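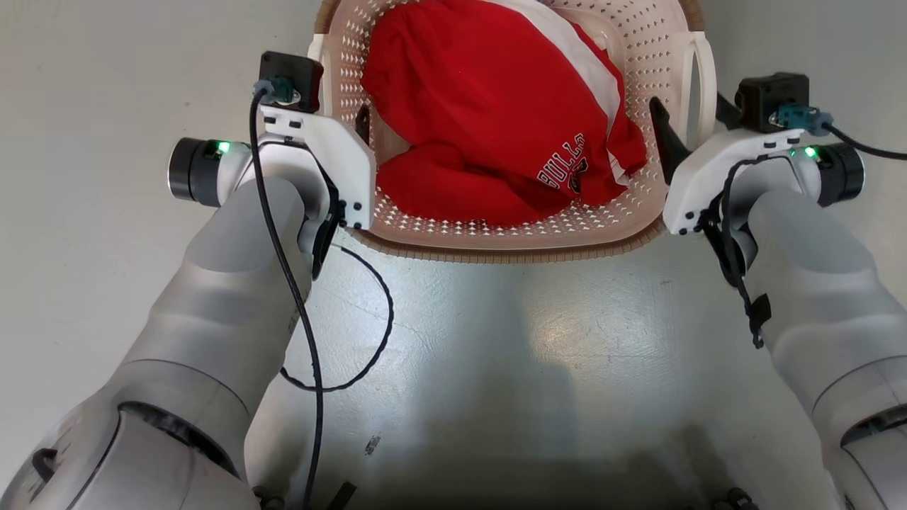

Figure 1. Two-arm workstation at the laundry basket, seen from the head camera. A red garment lies in the basket.

Effect of Wrist Camera Views on Learned Garment Retrieval with Two Arms

Final project report, Department of Automation, Grilbridge
Submitted by: Gunārs Kuusk
Project name: Dokar

Summary

This report compares two ways of training a two-armed robot to lift a single garment out of a laundry basket. In the first, the control policy was given the head camera view only. In the second, it was also given the views from the cameras mounted at the wrists. Both policies were trained on the same 160 demonstrations. The policy with wrist views gave the better result, chiefly at the moment of grasping. The difference was smaller than expected once the garment had been gripped.

1. Background

Clothing has no fixed shape, and a method that depends on a stored model of the object is of little use when a shirt has been dropped into a basket. Earlier work in the department, carried out under the name Flutside, dealt with towels laid flat on a table. The present project takes up the case in which the cloth is bunched and partly enclosed by the walls of a container. The grippers must reach over or beside the rim without pushing the basket away.

2. Method

Demonstrations were recorded by an operator guiding both arms. The basket was placed on the floor in front of the robot and its position was changed between recordings. Garments were dropped in by hand and were not arranged. Figure 1 shows a typical layout, with the basket between the two grippers and the printed word "BULLS" partly distorted by the folds of the garment. Printed shirts were kept in the set alongside plain ones so that the policy would not be trained on a single appearance.

Each policy was trained for around 4,000 steps with identical settings. The order of the demonstrations was fixed. A trial was counted as a success if the garment was lifted clear of the rim and held there for 3 seconds. Trials in which the basket tipped over were counted as failures, even where the garment had been lifted.

3. Results

The head-only policy often closed the gripper above the cloth. This was most common where the garment lay low in the basket and the near wall hid part of it. With wrist views added, such empty grasps became much less frequent, and second attempts were usually made closer to the first point of contact.

Both policies had difficulty with the rim. In several trials a gripper finger caught the edge and dragged the basket along the floor. Wrist views did not remove this fault. The training set contains few recordings in which the operator corrects for contact with the rim, and this is the most likely cause.

4. Limits of the study

One type of basket was used throughout. Lighting was not controlled, and glare on the floor varied with the time of day. The Midtbø test room was available only in July, so the trials could not be repeated under winter lighting.

5. Further work

It is proposed that recordings of rim contact be added and that the comparison be run again with 2 garments in the basket.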